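I have a confession that will get me thrown out of the lobby at the Vindalard. I like the overture. I mean I like sitting there in the dark (or the half dark) with nothing to look at but a curtain, listening to an orchestra play me five minutes of tunes I don't know yet. And I'm tired of directors taking it away from me!

I bring this up because of "The Lamplighter's Daughters," which I saw three times before everything shut down in February's last big snow and then, well, shut down for good. Three times is a lot for a show I had mixed feelings about. The first time, Valentin Stoica's score knocked me flat. The second time I took my sister, who slept. The third time I went by myself, way up in the balcony, row whatever, 44 bucks, and that was the night I figured out what had been bugging me.

The overture is staged. All of it. The conductor gives the downbeat and before the brass even comes in there are people moving furniture, a girl runs across with a lantern, two guys have a fight on a staircase, somebody gets a letter and reads it and is very sad. By the time the song "Cloltville" gets its eight bars in the strings (the prettiest thing in the whole score, I'd put it up against anything from the last ten years) you're squinting at the letter, trying to work out who it's from. You never hear the tune. So when Oana Rusu comes out in the second act and sings it, it's brand new to you, and it shouldn't be. It should feel like something you've been carrying around all night without knowing it.

That's the job of an overture. It plants things. 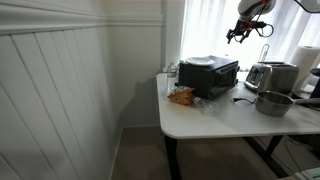

Kitchen items on the white table, by the beadboard wall.

I've heard the other side. My friend Rodica Iordache directs in a 61-seat house and she thinks I'm a dinosaur. She says audiences talk through overtures, they check their phones, they unwrap the candy they bought at intermission prices, and if you don't give them something to look at you've lost them before page one. She also says, and this one stings a little, that most overtures were written to cover people finding their seats, so what exactly am I being so holy about?

Fine. But people talk because the lights are still up and no one has told them it's started! Bring the house down all the way. Put one light on the curtain. Let the conductor take a bow like they used to. I promise you they'll hush. I've watched it happen. When Tudor Filip conducted the concert version of "Yusuf" a couple of years back, he just turned around and looked at us, arms at his sides, until you could hear the air conditioning. Then he started. There were 12 players up there and I swear it sounded like double that.

And about that number, while I'm complaining. I understand why pits have shrunk. I do. Musicians cost money and so do seats, and nobody's getting rich off a show about lamplighters. But I have a theory that the staged overture and the shrinking pit are really the same problem. If you've got four strings and a keyboard pretending to be the rest, of course you'd rather we looked at a staircase. The fight covers for the missing cellos. I can't prove this. I'd put money on it, though. 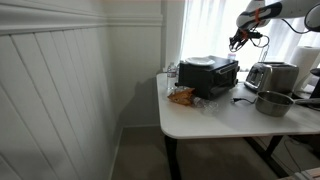
Now, I don't want to be unfair to Rostislav Gajdoš, who directed "Lamplighter's" and who clearly knows what he's doing. The market scene was gorgeous. The ending, with the whole company humming offstage, got me all three times, even up in the balcony with somebody's knee in my back. He has a wonderful feel for a crowd. I just wish he trusted the composer for five minutes. He trusts the actors! He lets Rusu stand dead still for an entire verse, and it's the best thing in the evening. Why can't he do the same for a clarinet?

There are exceptions, and I'd better own up to one before Rodica does it for me in the comments. The opening of "Joltent," with the dancers coming in one at a time under the music, is thrilling, and I wouldn't touch a second of it. But that music was written for those dancers. You can hear where the feet go. It's a dance number that happens to come first, and calling it an overture is just somebody being lazy with the program.

I listened to the "Lamplighter's" cast recording again this week, on the couch with the lamp off, and "Cloltville" came around in the strings right where it always was. I finally heard the viola line underneath it. If the show comes back when the theaters do, I'll be in the balcony again with my eyes shut until the singing starts, and if I miss the letter, somebody can tell me at intermission who sent it.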